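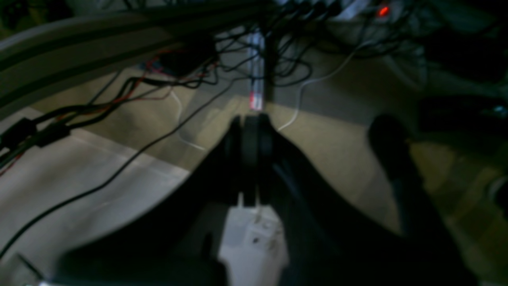 Garnlow notebook, 29 July 2019

Spent most of today on the wrist camera segmentation, which I've been putting off for ages. The idea is the same as in the Gundis runs: ask the model for thin flexible stuff (cables, cords, string) and see how much of the mask survives when the light is bad. So under the desk we went, power strip and all!

The white cable is easy. It stands out on the beige carpet and the mask follows it nicely between the fingertips. The black ones are another matter – they're tangled up together, the fingers are black too, and the model keeps gluing finger to cable as if it was all one big spider.

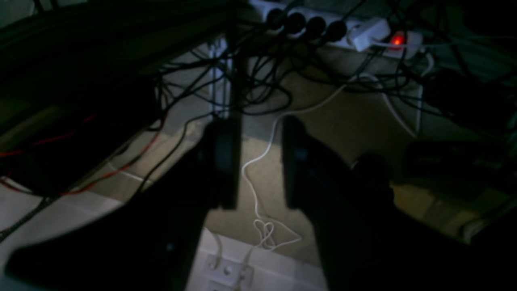 I tried masking out the gripper first with the Tokarz silhouette and that helped more than any of the threshold fiddling. Labeled 402 frames by hand before my eyes gave up, and 99 of those I'd call hopeless even for a person. I want 1000 before I retrain. The red switch light also leaks into the red cable class, so I'll probably drop color as a cue for now.

Cloth went quicker (thank goodness). Navy fabric on a white surface is about as kind as it gets, and the outline comes out clean right up to the finger pads. Where the pads press in, dark on dark, the edge gets wobbly again. Same trouble as the cables, really, so one fix might do for both? 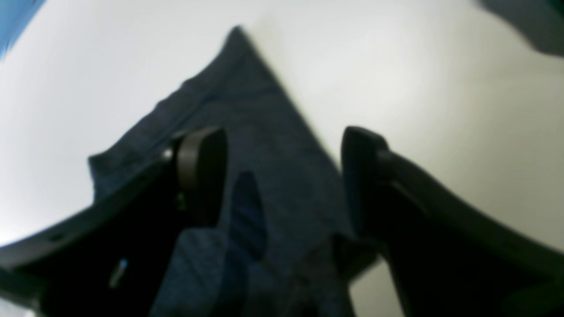
To do

Rerun the cloth set with the Tokarz mask switched on.
Ask the Malovano folks which exposure they use.
Finish labeling the black cables, sigh.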